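Shared laundry room, Vimorville building: frequently asked questions

This page covers use of the shared laundry room. For faults with heating or lifts, see the general building page.

Where do I find the machine settings?
The programme chart is on the inside of the laundry room door. Settings differ between the Nima and Merrick machines, so check the chart before starting a load.

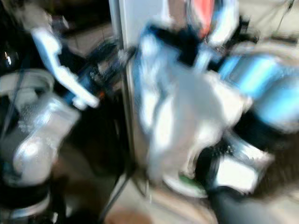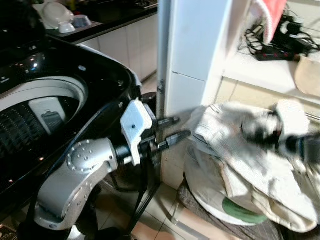
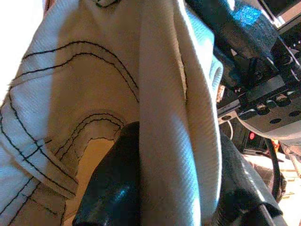
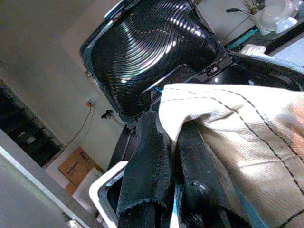
Laundry room, Vimorville. The second picture shows a top-loading machine with a black lid area; the third shows white fabric with dark stitching.

How do I pay?
Payment is by laundry card only. Cards are topped up at the Gondari terminal in the entrance hall. The terminal does not take coins.

My card shows a balance but the machine will not start. What should I do?
Check that the lid is fully closed and that the previous programme has ended. If the display shows code 109, the card has not been read. Remove it, wait for the display to clear and insert it again.

How long can I book for?
One slot lasts 90 minutes. A slot not taken up within 9 minutes of its start time is released to other residents.

Can I book two slots in a row?
Yes, once per week. Further slots can be added on the day if they are still free.

Which detergent should I use?
Low-foam powder or liquid. Too much foam stops the drain pump and the programme will pause – run a rinse with no detergent to clear it.

Can I wash rugs or duvets?
Single duvets are allowed. Rubber-backed rugs are not, as the backing breaks up and blocks the drain.

How is mixed white and dark clothing best washed?
White garments with dark thread or trim should be washed cool and taken out promptly. Dye is more likely to transfer when damp cloth is left folded.

Who empties the lint filter?
Each user, after each load. Lint goes in the general waste bin.

How do I report a fault?
Dial 1,522 on the entry phone (keyed without the comma). State the machine number and any code shown. Refunds for failed programmes are added to the card at the next top-up.

When was this page last changed?
In March, when the booking rules were revised.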